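Research > Housing & Households

3.2 Unused items in rented homes

We surveyed 176 households in Jenton and Brascombe in June. Cables were the item most often kept without a use – ahead of paint and spare keys (Figure 2). Most tenants said they meant to sort them before moving.

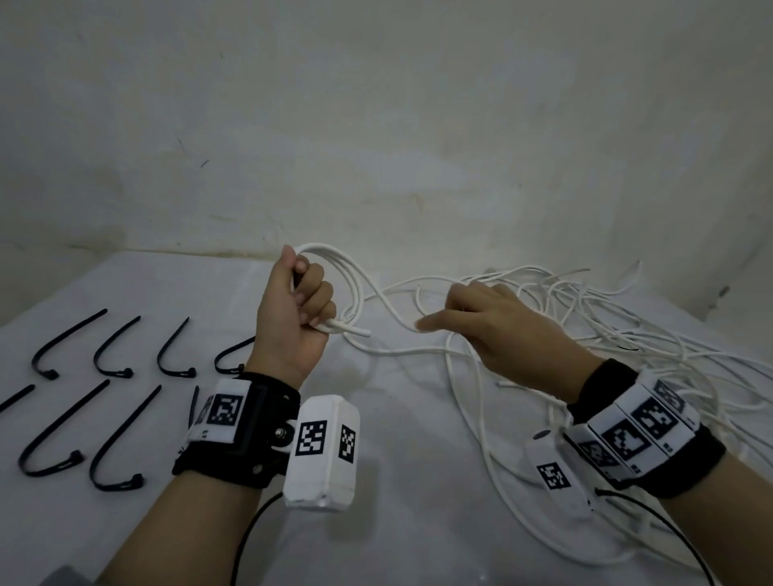

Figure 2. Tangled white cables on a white tabletop.

3.3 Storage and rent

Homes with a closet over 11 square feet held more unused items, but rent had no clear effect.

Comments

Ikhsan Siregar: Were the Buchanan apartments included?

dmw: Paint beats cables in my house.

Flosircombe reader: Is the survey form online?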